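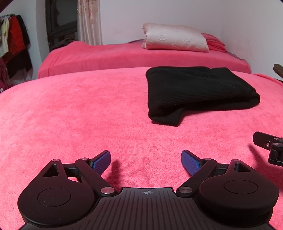 Folding is the easy half of the job, according to the operations lead at Molville, and the hard half is letting go of the garment without undoing the fold. The point came up several times in March, when the company opened its Kirwood site to visitors for an afternoon and demonstrated how it records household tasks for robot training.

The operations lead, interviewed between sessions, asked not to be named. The demonstration used a pair of hand-held grippers, one per hand, with a bedroom as the workspace and a black knit garment as the item. No robot arm is involved at this stage. A person closes the fingers, and the movement is logged along with the video.

"People expect to see an arm bolted to a bench," the lead said. "What they get is somebody folding clothes on a bed. Half the questions today were about when the real demonstration would start."

Why a bed

Molville recorded its first folding sessions on a table. The change was made at the request of Bimonau, the group that trains on the recordings, and it has added work. A plush bedspread gives under the fingers, so the height of the surface varies from one grasp to the next.

"On a table you can come down to the same height every time and you'll get away with it," the lead said. "On a soft cover the pad pushes in and picks up the bedspread as well as the sleeve. The operator feels that and backs off. We want the backing off in the recording."

Dark knitwear is a second difficulty. Its folds show little contrast, and the ribbing is often the only clue to which way the fabric runs. The lead would not call it a worst case, and named satin linings as harder to grip and white towels as harder to expose correctly.

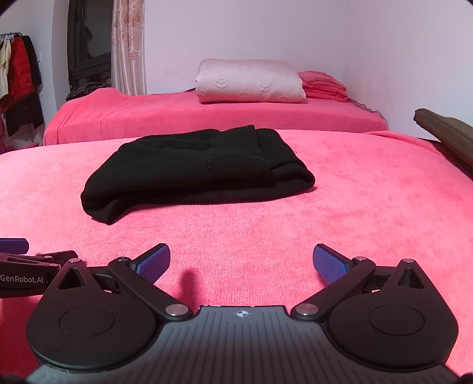

What gets thrown out

The Kirwood team had completed 204 folding takes before the open day and kept 196. The other eight were rejected at review. Most of the rejects, the lead said, came from one fault: the operator had let go with one gripper and used a bare hand to straighten a cuff.

"It takes half a second and you don't notice you've done it. Then the take is useless to us, as the garment moves and neither gripper moved it."

Untidy folds are kept. A crooked sleeve that is picked up again and corrected is marked as a correction and stays in the set. Operators are told not to restart after a slip.

Asked whether visitors were allowed to try the grippers, the lead said yes, with recording off. The usual beginner's error is to squeeze too early, before the pads are on either side of the fabric.

Next site

The same task will be repeated at Maldonado with different bedding and different lighting. The lead expects the reject rate to rise at first. Operators there have so far worked only with rigid kitchen items.

"A cup stays a cup when you put it down," the lead said. "They'll need a couple of weeks on cloth before I'd send anything to Bimonau."

No date has been set for an open day at Maldonado.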